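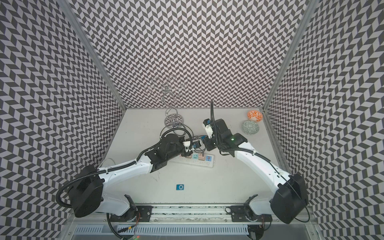
*By Lavanya Nadar*

Georges Khoury has ten minutes, he says, then gives me forty. Phone face down on the desk, tea going cold. He runs the floor at Nassar, where they rebuild hydraulic presses and ship them on, mostly to small metal shops.

"People want new until they see the price of new," he says. "Then they want to talk to me."

August was busy. 2,963 service calls logged last year, and he expects to pass 3,000 this time. Seals, mostly. Pumps. "A seal is a cheap part. The day you lose waiting for it – that's the bill."

So they stock them now, 1,186 different part numbers, on shelves his partner Raghda Yammine relabeled by hand. She walks in halfway thru this and corrects him on the lead times. Two weeks for a cylinder, not one. He shrugs.

Any regrets? The Flalon job. A press sold to a shop with the wrong floor under it, too thin, and they had to take the whole thing back out. "I should of gone to look. Now I go and look."

He won't talk about prices. Will talk, at length, about oil. Change it before the book says, keep the lid on the drum, don't mix brands.

Next up is a second bay, if the landlord signs. Yammine says spring. Khoury says sooner, and picks up the phone.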